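Setting input gain for a distorted guitar track

Updated 06/04/2021

These steps apply to a dynamic microphone on a closed-back cabinet, recorded through the Clestow two-channel interface. The Manzano preamp behaves the same way, except that its pad switch is on the rear panel.

Set the amplifier to performance volume before touching the interface. Place the microphone 2 cm from the grille cloth, halfway between the centre of the cone and its edge. Turn the input gain fully down and engage the pad.

Play the loudest palm-muted passage in the song and raise the gain until peaks reach -10 dBFS. Leave it there. Distorted guitar is already compressed, and a hotter signal gains nothing at 24 bits. 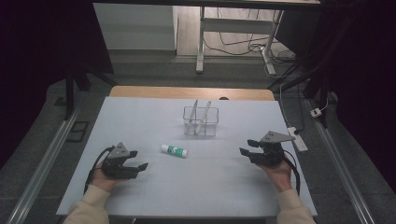
A reader in Wenilthorpe wrote in February that the peaks on a seven-string in drop A read well below that figure until the interface's low-cut filter was switched off. Leave the filter out while tracking and apply a high-pass in the mix instead.

If the track sounds boxy, cut up to 3 dB at 300 Hz. Harshness around the pick attack is better treated by moving the microphone toward the edge of the cone. Save the channel settings as a Bremora session template before recording the double.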